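Home Programs Grantees Reports Contact

Filed under: Workplace Automation, Progress Reports

Interim Report to the Parnberg Fund
Friday, May 14, 2021
Submitted by Iser, Brotby site

Summary

The grant supports the gradual automation of small-parts sorting and packing at Brotby. During this period the site completed the second stage, in which packing staff demonstrate each handling task with a hand-held gripper before it is assigned to a robot cell. Staff recorded 561 demonstrations, against a target of 200.

Work During the Period

Demonstrations are carried out at a table, away from the packing line, by staff who normally perform the task. All 17 members of the packing team have completed the introductory session, and each now spends one morning a week on this work. Hsueh, our integration partner, reviews the recordings and returns comments to the shift leads.

Gripper wear is now part of the weekly check. The pads on the two fingers are scuffed and carry dust and fibers, with a small clump of lint hanging from the left one. Pad cleaning has been added to the start-of-shift list, and replacement pads are charged to the consumables line of the budget. 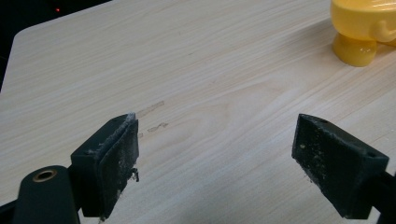
Effects on Staff

No positions have been removed. Two packers have moved to part-time training duties at their existing grade. Several staff reported wrist fatigue in sessions longer than 60 minutes, and sessions have been shortened accordingly. Staff also asked who may view the recordings. A written policy was agreed with their representatives and is posted in the break room.

Next Period

The first robot cell will be tested in June on one product family. Packers will stay at the line throughout the test and may stop the cell at any time. Spending is in line with the approved budget, and no changes are requested.

Contact the grants office | © 2021 Parnberg Fund | Back to top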